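Sweet onion season, and how I got a little carried away

The first Vunutier onions came in on Thursday and I have been grinning ever since. If you've never had one, they're a flat, pale, early onion grown on the sandy ground up by Nirnivdale, and for a short stretch each spring they're so mild you can slice one thick and put it on buttered bread with salt. That was my lunch. It was also my dinner.

I drove out to the packing shed at Lerko to see them come off the truck, something I've wanted to do for years. Ruoxi Meng runs the grading line there and she let me stand next to her for most of the morning (thank you, Ruoxi, I know I asked too many questions!). They had 2,260 bags to get out before the afternoon pickup and she never once looked rushed. She can tell a soft neck just by rolling the onion over with her thumb. I tried it and got maybe half of them right.

What I didn't understand before I went is how much the neck matters. An early onion holds a lot of water and has a thin skin, and if the top isn't dry and tight when it's clipped, rot gets in from there and works its way down. So these are field dried for 5 days if the weather holds, then finished under fans in the shed. Last year it rained through most of the harvest, and Josée MacDonald told me she left two whole rows in the ground and disked them under. She said it like she was telling me what time it was. I'd have cried.

Josée grows nine acres and this is her best crop since she took the place on. She puts it down to transplanting earlier, in the first half of March, and to switching her drip lines so each bed gets two. Her neighbor Eetu Peltonen thinks it was just a cool spring, and they've been going back and forth on this over the fence for weeks. I have no idea who's right but I'd happily listen to both of them all day.

There's some grumbling about price too. The big winter onions from storage are still out there and they're cheap, and a shopper who sees both bins side by side doesn't always know why one costs more. Hildegard Stüber, who buys for the Kinsella stores, has started cutting one open at the display and handing out slices. I love this! I watched a man eat a piece, raise his eyebrows and put seven onions in his bag.

A few things I've learned about keeping them at home. They won't last like a storage onion, so don't buy a winter's worth. Keep them cool and dry, not touching each other if you can manage it, and well away from the potatoes. Impi Sjöberg wraps hers one by one in paper towels and puts them in the crisper drawer, and she swears she gets roughly two months that way. I've never had any left long enough to test it.

Next week I want to try them roasted whole, with the tops cut off and a spoonful of butter in each. Josée says to go low and slow and to leave the skins on. If anybody has a good onion pie recipe, please send it my way, I have most of a bag to get through and I'm already thinking about the next one.
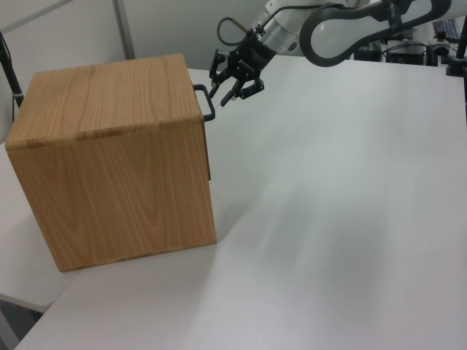 Light oak finish, black metal handle on the side.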